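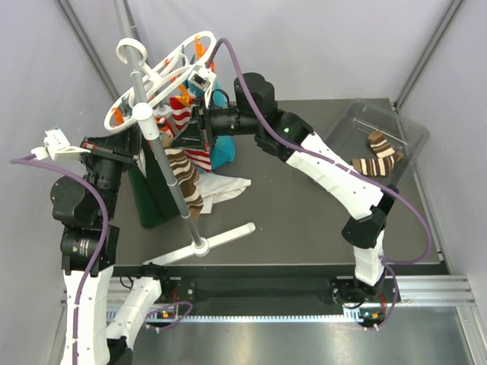

Nustia sends home its first full map

14/10/2021

The small satellite Nustia has finished its first complete map of Earth's night-side airglow, and it's a beauty! The team at the Gralow ground station pulled down the last of 1,739 images early this morning, after 16 days of steady passes at an altitude of 900 km.

Airglow is the faint green and red light given off by the upper atmosphere, and Nustia's Tremis camera picks it up in four colors. The new map already shows rippling waves over the South Atlantic, finer than anyone on the team had hoped for.

A second map, this time timed to catch the southern summer, is planned for January. We can't wait to see it.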